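Can a Machine Put the Laundry Away Yet?
Term project report, Home Automation elective, Belbridge

1. What we asked

Our group started with a simple question: which chores around a house or a shop could you hand to a machine today and then leave the room? The original proposal said "all of them by 2030." Our advisor crossed that out in red.

We read what we could find, talked to people who work on this for a living, and made a list of 29 chores. Floors went at the top, as the only chore most of our families have already given away. Drawers ended up near the bottom, below dishes and only a little above "wrapping presents."

2. The drawer problem

A person opens a drawer, drops a cloth in and shuts it while thinking about lunch. A machine has to find the front edge, pull straight, notice when the drawer stops moving, and then deal with a cloth that has a different shape every time it is touched. The current approach is to have people do the job with hand-held grippers, over and over, and let a program learn from the recordings. So the path to never doing chores again begins with doing one chore 400 times.

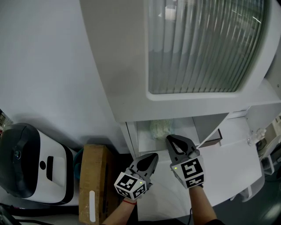 Tarık Coşkun read our draft and objected to this section. In his view the drawer is the easy part, since it only moves one way, and we should have spent our pages on whatever goes into it. He added that anyone who doubts this should try folding a fitted sheet with two fingers.

We tried. He has a point, and we moved "fitted sheet" to the very bottom of the list.

3. Shelves and bags

Shop chores looked better on paper. Boxes have corners and stay the shape they were when you picked them up. The trouble starts with bags. A tied plastic bag sags, slides and hides its own handle, and stores are full of them. In November we gave our rating form to the staff at Güler, a corner grocery in Netdale, and they put "bags on shelves" as the job they would most like to give up.

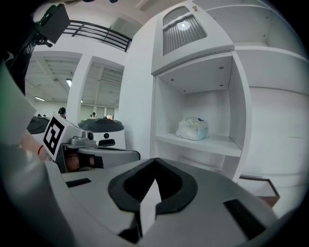 They also put it as the job they would least trust to anybody else, including the new hires. We scored it as a "not yet," with a note that the standard may be unfair.

4. Results

Of the 29 chores, 2 got a "yes, leave the room." Both involve floors. The rest split between "yes, but stay and watch" and "not yet," and we argued for a whole evening over whether staying to watch counts as having help. Two of us have younger brothers and voted no.

The full scoring sheet is in Appendix B. Appendix A was the 2030 timeline and has been removed.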